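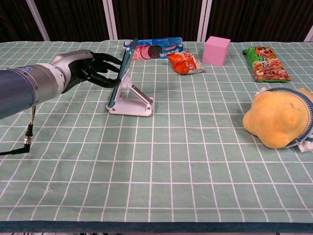

One of the other visitors had asked before we even got our coats off whether the hand could be leased without the arm, and the reply from the Pallanent people was yes, for 300 dollars a month, as long as you already own an arm it will bolt to. That set the tone for the whole open house in Salinas. People had come with shopping questions, and I was glad of it, having driven down with a page and a half of my own.

I should say that I run a small repair and packing shop, and I have been going back and forth over a robot hand for more than a year. So when the invitation came for the open house on Nov 22, 2023, I said yes the same evening, even with the holiday traffic to think about. The building is out past the produce warehouses and easy to miss (I missed it, twice), but there was coffee inside and a very good lemon cake, and they let you stand close.

The product is called the Skeno, and it's a hand with fingers shaped more or less like ours, sold alone or as a kit with the arm, the controller and a year of phone support. I spent most of my time at the table with the grid cloth, where they had put out the sort of things you would find in anybody's kitchen or car: cookies, snack bags, a plush toy, a pink foam cube, a phone on a white folding stand. The part I cared about was the phone. We handle a lot of phones, and the two-finger gripper I tried last year was all wrong for them. Seeing black fingers curled around the edge of one, with the thumb in against the side, I could finally picture the thing on my own bench.

Setup is the part I pressed them on. They say a new task takes around 70 practice runs, with a person guiding the hand, before they would call it ready to try alone. I appreciated getting a number, though I would want to see it done with my own stock and my own slightly wobbly bench. The finger pads are a wear item and come in a pack, and you can change them yourself with a small hex key. I was allowed to try, and managed it, slowly, with my reading glasses on.

My one real complaint is the software. The screen where you pick a saved grasp is crowded, and the names are things like "lateral 4" that mean nothing to a new hire. They told me a simpler version is coming in December — we'll see! I also wish the cable were longer. My outlets are all on the wrong wall.

Darkham handles the service contracts, and they had a desk by the door. Repairs are by mail, with a loaner hand sent out while you wait, and the deposit on the loaner is 100 dollars. I took the folder home and have read it through once. The trial period is shorter than I would like, and I've written to ask if they will stretch it past the new year, when my shop is quieter and I can give it a proper go.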